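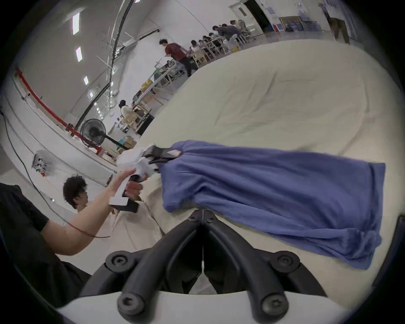
3.2 How people start a fold

I'll admit I came into this part of the study thinking the fold itself would be the interesting bit. I had 13 people lined up in Nolldale and a big pile of T-shirts, and I figured we'd end up arguing about sleeves (in or out first, the great household debate). What kept pulling me back to my notes was the stuff before the first fold: the laying out, the tugging, the little pause while somebody decides which end is the top.

Figure 3. A blue short-sleeved T-shirt spread out on a cloth-covered table, pinched near the neckline.

I've called this stretch of time "settling," a word I borrowed from Hemant Maurya, who used it for bedsheets in our pilot at Hetham. Settling starts when the shirt first touches the table and ends when the first fold line goes in. It took 7 seconds at the median, which sounds like nothing until you put it next to the folding, because for plenty of shirts the folding was quicker!

The neckline is the place to watch. In more than 100 of the 200 shirts we logged, it was the first part anyone took hold of once the shirt was down (Figure 3 shows a shirt pinched near there). I asked people why and got a lot of shrugs. A couple of them told me the collar is stiffer, so you can find it without hunting around, and I buy that. The hem is floppy and looks the same all the way along, and if you pull on it the creases just move up the shirt and sit there.

The table covering mattered too, more than I'd planned for. On bare tops the shirts slid and people smoothed them with a flat hand. On a loose cloth the shirt and the cloth tended to wrinkle together, and folks would stop, fix the cloth, then go back to the shirt. I didn't code those stops separately in the first round (I wish I had), so they're lumped in with settling in Table 2. The recoded version, with cloth fixes split out, is in Section 4.1.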